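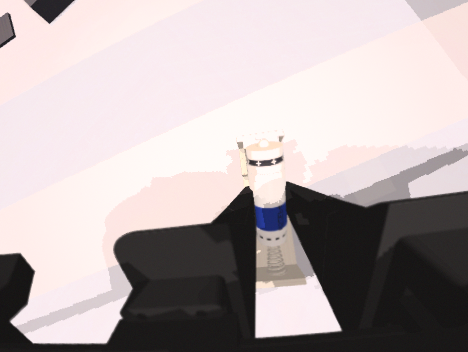
How to Grout a Tile Floor Without Losing Your Weekend

My first grouting job was the laundry room in our old house on Veltcombe Road, and I made just about every mistake a person can make with a bucket and a sponge. I've done a good many floors since then (my sister's kitchen, two bathrooms, a very long hallway), and I've come to enjoy it. If your tile is down and the thinset has had a full day to set up, you're ready to go.

Start by cleaning out the joints. Run a utility knife along any spot where thinset has squeezed up between the tiles, then vacuum, then vacuum again. Pull every last spacer! I once left one behind the door and it stared at me for years.

Next comes color, and I'd ask you to slow down for this part, even if you're itching to open the bag. Grout changes the whole look of a floor. With a warm tile, such as the orange floor under that big white table, a sandy or light brown grout will keep things soft, while a bright white one gives you a crisp grid that shows every muddy footprint from here to April. Mix a spoonful, smear it on a scrap of cardboard between two spare tiles, and look at it again once it's dry.
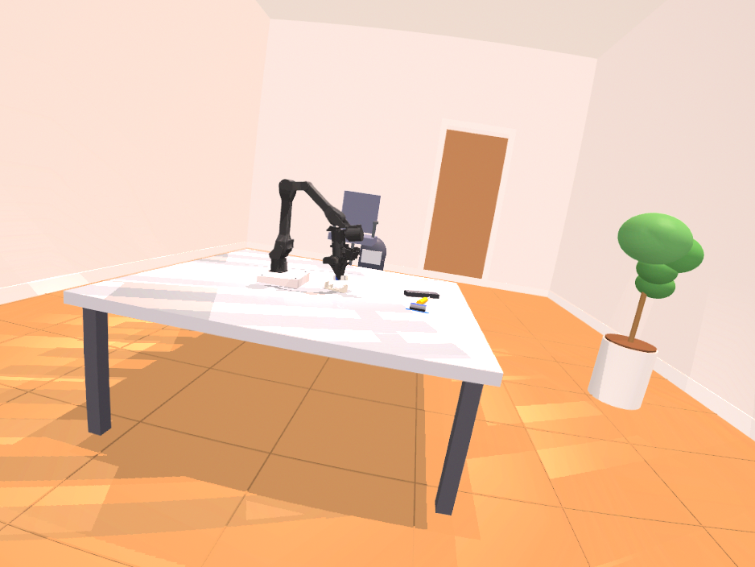 Mixing is where most folks get into trouble, me included. Put the water in the bucket first, add the powder slowly, and stir until it feels like thick peanut butter. Let it rest 15 minutes if your bag calls for it, then stir again without adding more water. Make only as much as you can spread in half an hour or so, and plan your route before you scoop any out. Picture a room with orange tile, pale walls and a table standing on it: you'd carry the table out, begin at the wall farthest from the door, and work your way backward so you never have to kneel on fresh joints.

Hold the float at a low angle and push the grout in diagonally across the tiles, really leaning on it. Then tip the float up on its edge and scrape off the extra, still on the diagonal, so you don't dig it back out of the joints.
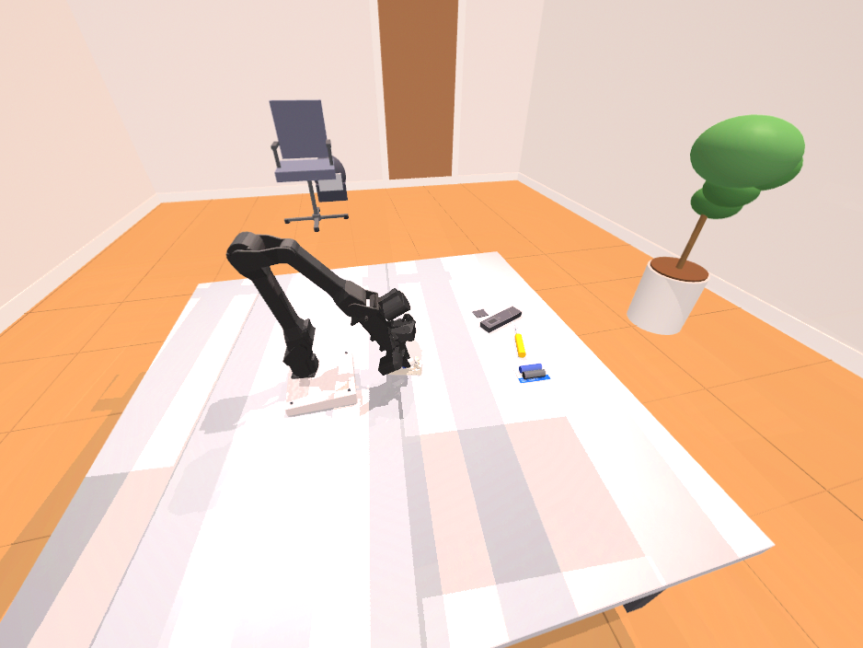
Wiping down takes patience and two buckets of clean water. Wring the sponge until it hardly drips, make one light pass, flip it, make another, and rinse. Leave the floor alone overnight, then buff off the haze with an old towel. Check your work in daylight from a low angle, where leftover haze shows up best. While you're down there, look over anything pale nearby too; a white tabletop like this one, already crossed with lavender-gray and faint pink bands, could hide a dusty smear pretty well. Seal the joints after the wait listed on your grout bag, and put the furniture back the day after that.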